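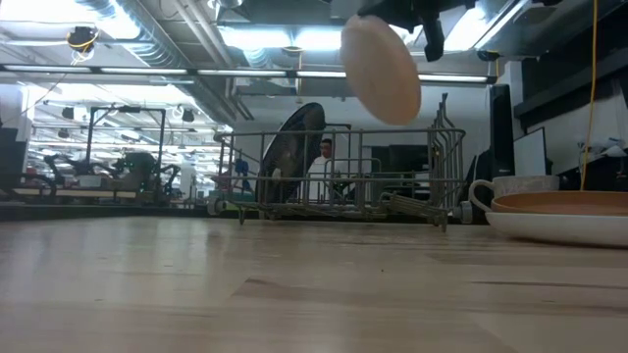
Groen, Feb 14, 2021

Contributor copies of an edited academic book: what is normal?

Two years ago I answered a call for chapters for a collection about picture books and comics in translation. My chapter was accepted, I did two rounds of changes, and in June the book came out from Belladum Press. It has 241 pages and mine are in the middle. I was very happy until I saw the price, which is 140 dollars for the hardcover. I received only a PDF of my own chapter. The contract says "one copy of the work" but it does not say which form. Is it rude to ask the editor for a paper copy? And am I allowed to put the PDF on my own website? This is my first publication in English, so I don't know the customs.
Posted by vollov

It is not rude. Write to the editor first, in two or three lines, and quote the sentence from your contract. Editors usually have a contact at the press who handles copies, and sometimes a name was simply left off the mailing list. If the press answers that "copy" means the electronic file, ask for the author discount. With my last book it was 41 percent, and the flyer with the code arrived only after I asked for it.

About the website, please look for a paragraph called "author rights" or "self-archiving". Many presses permit the accepted manuscript (your last Word file, before their layout) but not the final PDF. Sometimes there is a waiting period too. If you find no such paragraph, ask in the same email.
Posted by Furkix

They never send anything. My book printed 200 copies and I bought mine used. Just ask your library to order it.
Posted by inkandpanels

I agree with Furkix about the email. One small addition: check which postal address they have for you. I moved during the editing and my copy went to my old department, where it stayed on a shelf for a whole semester.
Posted by marginal_reader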